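The Last Run to Leltdale

The gritter went out of the depot at Grestadance a little after four in the morning, and its driver, who had done 18 winters on that road and liked to tell people so whether they had asked or not, turned the heater up and the radio down and settled in for the climb. The snow was coming sideways over the tops. She had salt enough for the hill and a bit over for the lane by the chapel, which wasn't on the route card at all (it never had been, bless them), but there was an old couple at the far end who put a flask out on the wall for her, and she'd have felt dreadful going by.

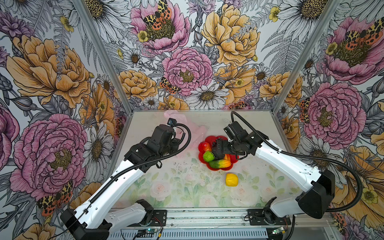 Red flower plate on a floral mat

By the time she reached the cattle grid the wind had dropped, and the flask was standing in its usual place with a tea towel round it. She drank one cup with the engine running, then swung the big lorry about and gritted the lane all over again on the way down.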